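Building a Hand-Held Gripper at Home: Notes for Session 4
Filed under: Course Notes > Workshop Builds
Reading time: 2 min
Print this page | E-mail this page

Welcome back, everyone, and thank you for dragging your half-built Harnedix grippers through the January slush to Lindonville again! By now the linkage should open and close without much coaxing, so we can turn to the part I enjoy most (you may have guessed), the fingertips, and what they do when they meet small, slippery, awkwardly shaped things at home.

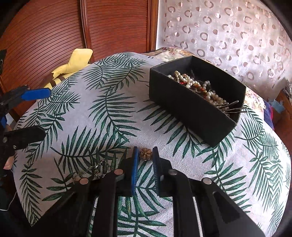
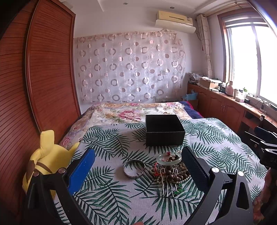
Pad choice comes down to how much the surface gives before it grips, and I'd like you to spend a good long evening on it. Cut your first pair from the soft Brunet sheet and keep a stiffer, textured piece by for the second finger. Mixing the two is perfectly fine, and a blue pad on the left with a dark one facing it, as on the grippers above, also makes it easy to say which finger you mean when you write up your notes. Bangles and strings of beads make a lovely test, because a rigid ring and a floppy strand ask for quite different closing motions, and a patterned cloth underneath lets you practice finding thin items by eye.

Before any of that, please check your pivots. Each pin should turn freely with no side play, and if one binds, take it out and run the 600 grit paper around the hole (the 300 is too coarse here, I've ruined a good arm that way). The Hitik pad screws want only a gentle turn.

For next time: try 18 pickups with each pair of pads, write down every drop, and bring the spare arms too. We'll be fitting the return springs, so leave the back plate off for now.

Print this page | E-mail this page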